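Week three of the tidying project, or as Alfredo calls it, the washing up. Friday, April 12, 2024, and I have finally got a set of examples I'd be happy to show another person!

For anyone new, I'm trying to teach a simulated arm to put household things away, and it learns from demonstrations. That means me, in the evenings, with a controller in one hand and a cup of tea in the other, steering the arm through the same little jobs over and over. Mug into crate. Banana into bowl. Mug into crate again, but from the other side this time. I save each go as an episode, and Prenwood (my name for the folder of scripts that holds all this together) shuffles everything about and gives me a fresh layout.

I was aiming for 3000 episodes by October and I'm on 1639, so not bad going. The trouble is that plenty of the early ones are rubbish. I went back through the first batch last weekend and threw out 277 of them, mostly because I'd dithered. If I hover over a mug for ages wondering which way to come at it, the model learns to hover as well, and it is maddening to watch your own bad habits played back at you. 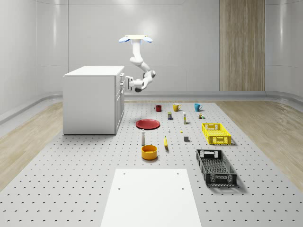
So the new rule is that I decide what I'm doing before I press record. I look at the layout, pick the object, pick where it's going, and then go. If I fluff the grasp I'm allowed one more try and I keep both in, as Consolacion Maglaya talked me into leaving some recoveries in the data. She reckons a model that has only ever seen perfect grabs has no idea what to do after a miss. I grumbled, but the 247 episodes I've recorded her way do seem livelier.

Mugs are still my least favourite. Handle pointing left, fine. Handle pointing at the bowl, which is in the way, and I start muttering. The plate is worse, being so flat, and I've been putting it off (sorry, Alfredo, I know I said Tuesday).

Next job is the labels. Every episode needs a short line of text saying what was done, and mine are all over the place - "put banana in bowl", "banana to bowl", and one that just says "nana". I'll be fixing those tonight with the radio on.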